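Gemüse im Kunststoffkorb lagern – was darf zusammen?

Frage von Elvira Huaranga, 2021-04-14

Ich habe keinen Keller und bewahre Gemüse seit Februar in einem offenen Korb in der Küche auf. Nach 8 Tagen keimen mir die Kartoffeln. Liegt das am Korb oder an dem, was sonst noch drin ist?

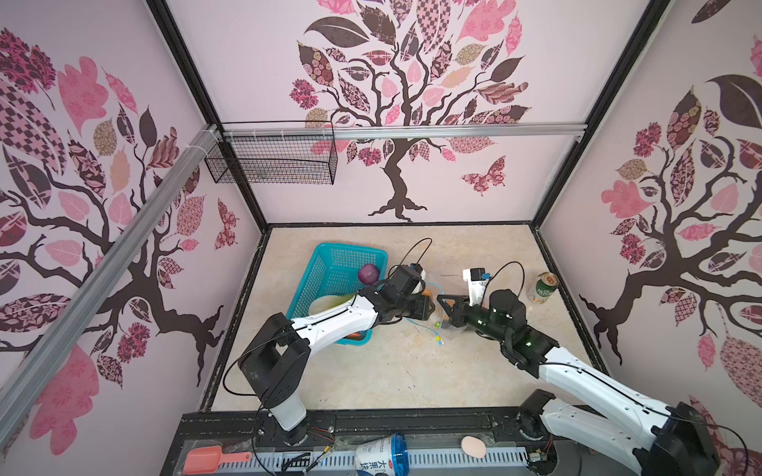
Zwiebeln und Kartoffeln gehören nicht zusammen, so habe ich es jedenfalls gelernt. Ein Korb mit durchbrochenen Seiten wie der türkisfarbene ist für die rote Zwiebel völlig in Ordnung, da kommt Luft dran. Kartoffeln brauchen es vor allem dunkel und kühl, im Hellen werden sie grün. Also zwei Behälter nehmen und über den für die Kartoffeln ein Tuch legen.

Beim Chinakohl sieht es anders aus. Der hält sich im Gemüsefach deutlich länger, am besten in Papier gewickelt. Möhren ebenso, vorher das Grün abdrehen. Zum Sortieren nach dem Einkauf kann alles kurz in einem Korb liegen – über Nacht würde ich es nicht so lassen.

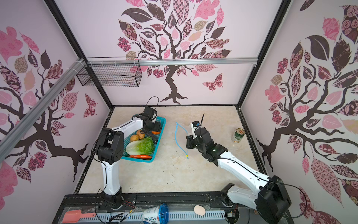 Workinura meint dazu, der Korb sei egal, es komme nur auf die Temperatur an. Bei 19 Grad keime jede Kartoffel früher oder später. Lieber nur für 5 Tage einkaufen.

Metholm: Zeitung unten rein, fertig. Mache ich immer so.

Ähnliche Fragen
Möhren werden weich, was tun?
Chinakohl einfrieren
Zwiebeln im Netz oder im Korb?

Kontakt | © Rellcombe Haushaltshilfe | Nach oben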